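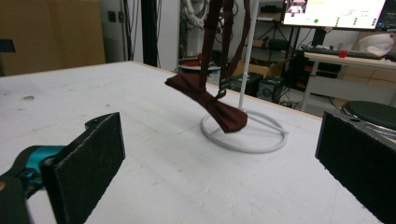

The tape measure, according to Selamawit Tefera, is the least reliable instrument in any shipping room, and the invoices bear her out. A box that leaves the dock with one set of dimensions is measured again by the carrier, and the two sets often disagree. The carrier's set is the one that gets billed.

Dimensional weight is an old idea. An airplane or a delivery truck can run out of room long before it reaches its weight limit, so a carrier that charges only by the pound loses money on pillows. The fix is to multiply length by width by height, divide by a fixed number, and compare the result with what the scale says. Whichever is higher becomes the billable weight. The fixed number is called the divisor. A smaller divisor produces a heavier bill.

For years most small shippers could ignore all of this. Volume pricing applied to air services and to large ground packages, and a box under a certain size went by actual weight. As those exemptions were narrowed, shippers who had never measured anything were asked to declare three dimensions for every package. Many of them typed in whatever was printed on the bottom of the carton.

What the printed size means

Carton makers generally state inside dimensions, for the good reason that buyers want to know what will fit. Carriers bill on outside dimensions. The difference is the thickness of the board, counted twice on each axis, plus the flaps, which overlap at the top and bottom and add more to the height than most people expect. A filled box also bulges. Void fill pushes the side panels out, and a flap taped down over slightly too much paper makes a crown in the middle of the lid.

Automated dimensioning equipment reads the extreme points. If the lid crowns, the top of the crown is the height. If the tape has a loose tail standing up, some systems filter it out and others do not.

Surix, a regional ground carrier with one main sorting hub at Pernero, runs every conveyable package under an overhead dimensioner. The unit sits above a short belt, and the package passes through without stopping. It returns three lengths, always taken as if the package were a plain rectangular block. A cylinder is billed as the block that would contain it. So is a triangular tube, an odd-shaped bag, or a box that has lost a corner.

Tadhg Cullinane handles rate adjustments for Surix and describes the job as mostly arithmetic. The carton he uses to explain it to new accounts has a cubic size of 1080 inches and holds a product that weighs a little under 4 pounds. Under the divisor in the standard Surix ground contract, it is billed at twice that. Nothing has gone wrong in such a case. The shipper declared the size correctly, the dimensioner agreed, and the price is the price. The trouble begins when the shipper's rating software was never given a size and quoted the customer by the scale alone.

Rounding

The part of the calculation that produces the most letters is rounding. There are three common methods, and a shipper who moves from one carrier to another may not notice that the method has changed.

In the first, each dimension is rounded to the nearest whole inch before anything is multiplied. In the second, each is rounded up, so that a hair over a whole inch counts as the next one. In the third, the raw figures are multiplied and only the final weight is rounded up to the next pound. The effect on a single package is small. The effect on a carton size that sits just over a whole inch on all three sides, and that is shipped all day, is considerable.

Cullinane's advice is to find the rounding rule in the contract before choosing carton sizes. Most of his accounts do it in the other order. They pick cartons from a catalog, print them with a logo, buy a year's supply, and read the rate guide afterward.

Tefera buys packaging for a mail-order housewares business and went through that process herself. Her stock cartons came from Clurex and were well made. Two of the sizes had been specified in whole inches on the inside, which meant that on the outside they were over the line on every axis. Clurex recut them slightly smaller at the next run. The products still fit. The die charge was paid once, and she puts the change ahead of anything she has obtained by negotiating rates.

She is less satisfied with the software side. Her company rates its shipments in Derese, a shipping program that stores a package type for each carton. A packer scans the carton's bar code and the dimensions fill in. The system works well until the right carton is out of stock and the packer reaches for the next size up, scanning the code posted on the wall for the usual one. The label then carries a declared size that belongs to a different box. The carrier corrects it, adds a fee for the correction, and sends the bill after the customer has already paid for shipping.

Disputing an adjustment

A shipper can contest a corrected dimension, although the window is short and the evidence required is specific. Surix asks for the tracking number, the declared dimensions, the outside dimensions of an identical packed carton, and a photograph showing a rule laid against each side. A specification sheet from the carton maker is accepted as support but will not settle a claim alone. Claims filed within 24 hours of the adjustment notice are checked against the stored scan. Later claims are reviewed from the recorded figures only, as the image from the dimensioner is not kept for long.

At Pernero, some 40 percent of the claims Cullinane's desk receives are granted in whole or in part. He attributes a good share of those to packages that touched on the belt. When two boxes travel nose to tail with no gap between them, the dimensioner may read them as one long object and assign the combined length to whichever label it decodes first. The other package is recorded with no size at all and passes at its declared dimensions. The gap is supposed to be enforced by a timing belt upstream. On a busy sort it is not always enforced well.

Another group comes from damage. A carton that was crushed before it reached the dimensioner may be wider than it was at origin – a box that loses height under a heavy load gains it back sideways. The contract says the carrier bills the package as received at the hub. Shippers tend to argue that the carrier crushed it. Both statements can be true, and the claim usually turns on whether the origin scan was made by a driver who noted the condition.

Certification is worth asking about as well. A dimensioning device used to set a price is treated as a commercial measuring instrument, in the same general way as a grocery scale. It has a stated increment and a smallest and largest size it is approved to read. Below the minimum, its figures should not be used for billing. Tefera found several adjustments on small mailers that fell under the limit for the unit in question and had them reversed without an argument.

Measuring at the bench

For a low-volume shipper, a rigid rule fixed to the packing bench with a stop at one end does the job better than a tape. The packed and sealed carton is pushed against the stop and read at its widest point. It is then turned and read again, and once more for height. A flat board laid across the lid shows the crown. A bench dimensioner makes sense for operations where the contents and the cartons change constantly, and its readings can be fed straight into the rating program.

Tefera's packers use the rule and stop. They measure the first carton of each batch after it is sealed and compare it with the size stored in Derese. If the two differ, the stored size is corrected before any labels print. Substitute cartons have their own bar codes now, printed on the bundles instead of posted on the wall.

She still receives adjustments. The last one she contested involved a carton recorded at the right length and width but with a height that matched nothing in her stock. The stored scan showed a second, smaller parcel riding on top of the first. Surix credited the difference and the correction fee, and the smaller parcel went out to its own address at its declared size.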